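Sunday, 4 April 2021. Quick one before I forget what I did.

Wrist cable on the arm has been bugging me since January. Loop too tight, and at full reach it dragged on the forearm and the gripper would fault out. Log says 323 faults. Tove Bundgaard says half of those were me leaning on the stop button. Fair. 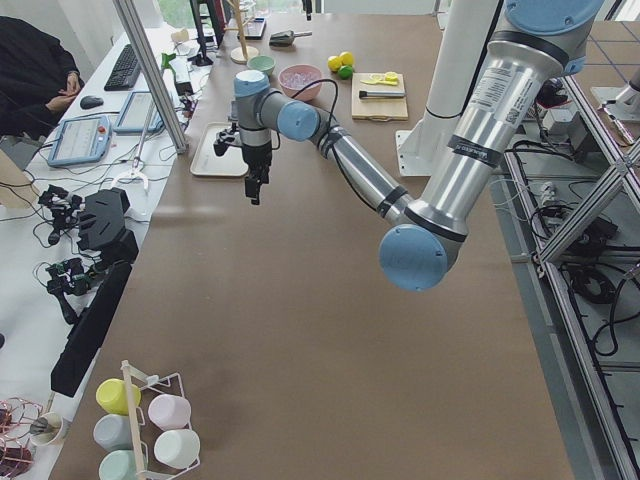 Filed under: Cell upkeep

So, new routing. Bigger loop off the wrist, taped down along the forearm. Then re-zeroed the gripper, then the tool offset, which I had wrong by 30 mm in the old config (how??). Fingers point straight down over the paper now. Left the kitchen stuff where it was, tray, bowls, lemons, board, becuase re-marking all those positions takes me a whole evening.
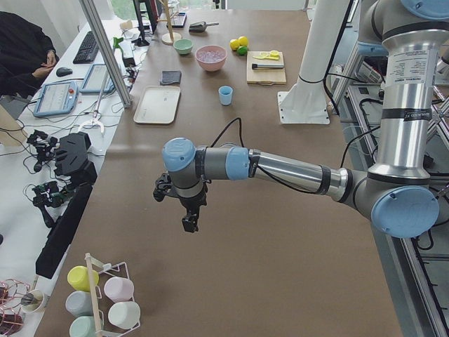
Ran the Harkitar check routine after, 524 moves, slow speed, hands near the keyboard. No faults. Second arm gets the same treatment next week if the clips from Sestitz show up.

Still to do - the spare gripper parts on the side, wires need proper ends. Floor cables, a mess, not today. Somtochukwu Odukoya wants the backup copied off the pendant before anybody touches joint limits agian, so that's first thing tomorrow.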